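브루틀로 공개홀 추모 음악 특집 생방송 전 안전 점검표 (점검자 의견 포함)

점검: 아미누 가르바(무대 안전)
확인: 자넬레 줄루(연출)

먼저 한마디! 이번 특집은 준비 과정부터 정말 신이 납니다. 래퍼 여섯 팀에 합창단까지 한 무대에 서는 건 제르켈 채널에서도 처음이고, 객석 500석도 전부 열립니다. 그만큼 꼼꼼하게 봤습니다. 의견란이 길어도 끝까지 읽어 주세요.

1. 객석과 통로

[적합] 비상구 유도등 점등
의견: 전부 켜집니다. 암전 상태에서도 맨 뒷줄에서 잘 보였어요.

[적합] 통로 폭
의견: 휠체어석 옆 통로가 지난번보다 훨씬 시원해졌습니다. 객석팀 최고!

[보완] 중앙 통로 카메라 케이블
의견: 덮개 이음매 한 곳이 들떠 있습니다. 관객 입장 전까지 테이프로 다시 고정할 것. 리허설 때 합창단원 한 분이 발끝을 걸렸는데 다행히 넘어지지는 않았습니다.

2. 무대와 조명

[적합] 상부 조명 안전 고리
의견: 사다리 타고 하나씩 당겨 봤습니다. 이상 없음.

[보완] 좌측 스피커 탑 받침
의견: 수평이 살짝 안 맞습니다. 이브라힘 음향에 연락했고, 받침판 교체 후 다시 봅니다.

[적합] 무대 앞 추락 방지선
의견: 야광 테이프 새로 붙였습니다. 출연자들이 앞으로 나와 관객과 주고받는 곡이 많으니 리허설 때 선 위치를 꼭 한 번 밟아 보게 해 주세요.

[해당 없음] 불꽃 및 연무 효과
의견: 이번엔 쓰지 않습니다. 조명만으로도 충분히 멋져요.

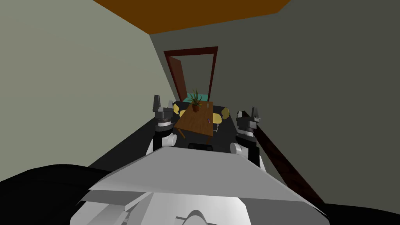
마지막 수정: 1월, 오후 4시 20분 (가르바)

3. 전기와 소방

[적합] 소화기 압력
의견: 무대 양옆과 조정실 모두 정상 범위.

[적합] 분전반 앞 적치물
의견: 의상 상자가 쌓여 있었는데 말씀드리자마자 치워 주셨습니다. 감사합니다!

[보완] 대기실 멀티탭
의견: 고데기와 온풍기가 한 멀티탭에 꽂혀 있었습니다. 온풍기는 벽 콘센트로 옮길 것.

4. 관객 입장과 보안

[적합] 소지품 검사대 3곳
의견: 줄이 꼬이지 않게 배치가 잘됐습니다. 방청 신청이 2,609건이나 들어와서 당첨 안 된 분들도 홀 밖에 오실 수 있어요. 바깥 줄은 따로 안내하기로 했습니다.

[적합] 출연자 이동 동선
의견: 대기실에서 무대까지 관객 동선과 겹치지 않습니다. 토론 코너에 나오는 정치 평론가 두 분은 서로 다른 문으로 들어옵니다.

[보완] 무전기 예비 배터리
의견: 한 벌 부족. 줄라 제작팀에서 빌려 오기로 함.

연출 확인 의견 (줄루)
보완 네 건 모두 접수했습니다. 스피커 받침은 제가 직접 가서 볼게요. 추모 영상이 나가는 동안 객석이 꽤 어두워지니 안내 요원들은 손전등을 꼭 챙겨 주시고, 마지막 합창 때 관객들이 일어서더라도 억지로 앉히지 말고 통로만 비워 주세요. 그 곡은 다 같이 일어나서 불러야 제맛이거든요! 재점검 결과는 이 점검표 아래에 이어서 적어 주시면 됩니다.

재점검
케이블 덮개: 완료
대기실 멀티탭: 완료
스피커 받침: 받침판 도착 대기 중
예비 배터리: 저녁 리허설 전 수령 예정

브루틀로 공개홀 운영실 | 문의: 1층 안내 데스크 | © 제르켈 방송 | 맨 위로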